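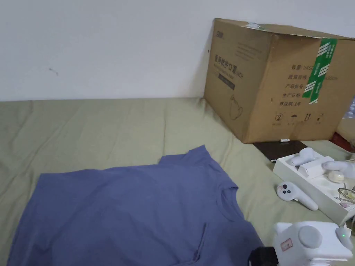
Support > Purchasing > Equipment requests > Ticket 3124

14th March, by Xiaoyan Yuan

Request is for a second pair of hand-held grippers for the shirt folding station. Gion Widmer opened it after the Brornen quote came in at $2,686 per pair, cable set extra. The approved line is $800 for controllers and spares, so the quote can't go through as is. Before we ask for more money I want the spares listed properly. There are white controllers in the molded tray and another on the green sheet next to it, and none of them are on the asset list. Gion, please add them with serial numbers.

Update, Yiran Shao: Serials added. Asked Zivuvo for a price on jaws only, keeping our housings. They want $136 per jaw, four week lead time, which puts delivery in April. Two jaws fit in the approved line.

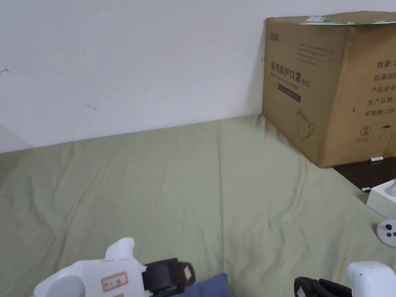

Dehua Du asked if jaws alone would fix the slipping on collars. Ran the same shirts with the old jaws and with the loaner jaws from Zivuvo. Old ones slipped on thin cotton, loaners held. No change to the housing needed.

Update, Xiaoyan Yuan: Approved for two jaws. Brornen quote stays on file for next year's budget. Still need the shipping cost from Zivuvo before I issue the order.

Status: waiting on vendor

We use cookies to remember your login. Accept / Manage settings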